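Our second month in the robot club

2025-10-11

I promised Leen that I will write something for the club after every month, and I am already late with this one.

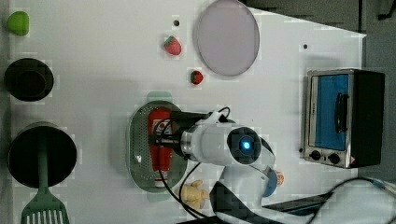

In September we were only learning the safety rules and how to stop the arm. Now each group has its own task, and ours is the kitchen task. The robot should take the things from the table and put them where the group decided on paper before. It sounds easy for a person who has two hands and eats breakfast every day.

I am in the group with Tarek Boutros and Seo-ah Pyo. Tarek writes the code, Seo-ah keeps the log, and I do the positions, which means I move the arm to a point, save it, move it again, and save it again. We have 734 saved points now. Many of them are bad and I want to delete them, but Seo-ah says we must keep the bad ones also, with a note.

The ketchup bottle is my favorite and also my problem. When it lies down in the tray, the gripper has to come from above and the wrist must turn to match the bottle. If the angle is a little wrong, the bottle rolls. I spent one whole evening only on this angle. Then Tarek found that I was using the old file from June, so my evening was for the old file.

Mr. Llewellyn, our teacher, gave us one rule that I like very much: change one number, run it, write it down. Before, I was changing three numbers together and then I did not know which one helped.

The small meeting with the Porham club is coming soon. Each team gets 50 points for the first object and less for the next ones, so we will start with the bottle. Nabil from the other group wants to start with the strawberries. We had a long discussion and he is still not agreeing with me.

Next time I will write about the cables, and I need to ask Leen for the key to the cabinet again.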